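Asutell open day, Kusholm: refurbishment and parts recovery

The Kusholm site opened to trade visitors on Friday, May 31, 2019. Asutell takes in office desktops at the end of their lease, tests them, and sells on either the complete machine or its parts. Entry was by the goods door on the canal side. Parking is poor.

Goods-in works in lots of 48 units. Each lot is weighed, logged and given a paper sheet, and the sheet stays with the lot until sale. Drives are removed before anything else is done and go to a locked cage for wiping. The fixtures at the benches stand against aluminium profile.
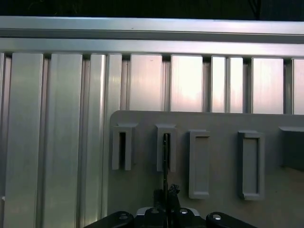 Oláh asked why the sheets are still on paper when the stock system is not, and was told that the two are compared every evening and that the paper is more often right.

Testing takes up most of the first floor. A unit runs under load for eight hours, and 94 per cent pass at the first attempt. Failures are opened, and the supply is tested separately from the board. Swollen capacitors mean scrap. A flat clock battery is replaced and the unit goes back in the queue. 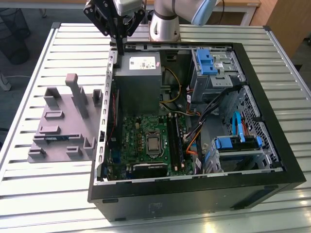 Report and pictures: Thomas Fontana

Prices were discussed after lunch. A tested power supply fetches little, and a board with its processor fetches more than the two sold apart. Memory is graded by speed and sold by the tray. Empty steel cases go for scrap at a rate last revised in January.

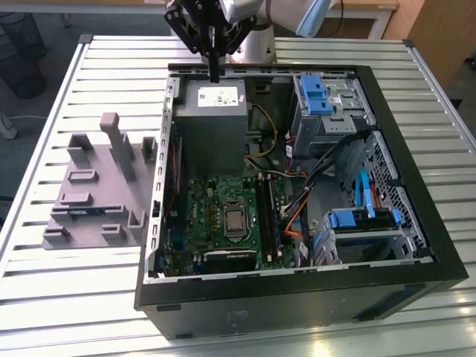

According to Aton, the margin on complete machines has gone and only spares will pay for the floor space within two years. The sales desk disagreed, but gave no figures.

The last stop was the board store. Boards are bagged singly and kept upright, with the socket type written on the bag. Relative humidity is held at 48 per cent.

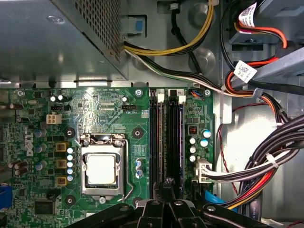
Bent socket pins were the main cause of returns at our place, Oláh remarked, and a plastic cap over each socket cured most of it. Asutell fits caps only to boards sold without a processor.

Tea was served in the canteen. The price list is available from the sales desk on request.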